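Sheehan plant puts circular sorting line into daily use

March 14, 2026

SHEEHAN — Nestetti, the housewares returns and resale firm, has put a circular sorting conveyor into daily use at its Sheehan building. The line handles small plastic goods, mainly cups, tumblers and lidded boxes, that come back from stores and have to be checked before they are packed again.

The loop replaces a straight belt that was taken out in January. On the old belt, an item that was missed at the last station dropped into a catch tray and had to be carried back to the start by hand. On the loop it comes around again. A full turn at normal speed takes 29 seconds, and the belt can be slowed for training.

Sorted goods go into plastic bins on a stainless steel table. Blue is the color for stock that can be packed as is. Cream is for pieces that need a second look, such as a scuffed rim or a missing label. The same colors are used at the company's Pusside warehouse, so bins can move between the two sites without being relabeled. 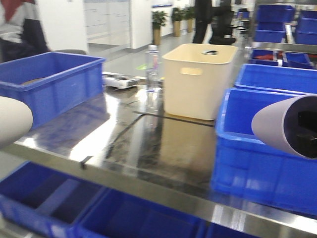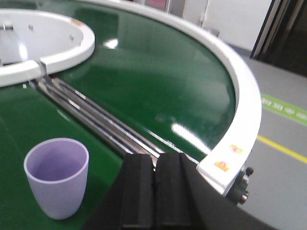 Carleen Hollis, who runs the returns floor, said the first weeks were spent on spacing. Cups that stand too close together tend to touch on the curve, and a light tumbler can tip. Workers now leave a gap of two hand widths between pieces when loading. Tall items are loaded toward the inner side of the belt, where the surface moves more slowly.

"We had the speed right early on," Hollis said. "The loading took longer. People were used to filling every inch of the old belt, and you can't do that on a curve."

The floor reached 483 checked pieces in one shift last week, the highest count since the changeover. Hollis said the figure covers cups and tumblers only. Lidded boxes are counted separately and run on a different schedule — they have to be opened, checked and closed again, and that work is still done on a bench.

Cleaning has changed as well. The belt is wiped down at the end of each shift with a damp cloth and mild soap. Solvent cleaners are not allowed on it. The steel table is cleaned with the same soap and dried by hand, and bins are washed once a week.

A second loop is planned for the Ilora range, a line of larger storage boxes that do not fit the present belt. It would be 17 inches wide, with a higher outer rail. Nestetti has not set a start date, and the floor space is now being used for pallets. Boxes from the Ilora range will continue to go to Pusside until the second loop is running.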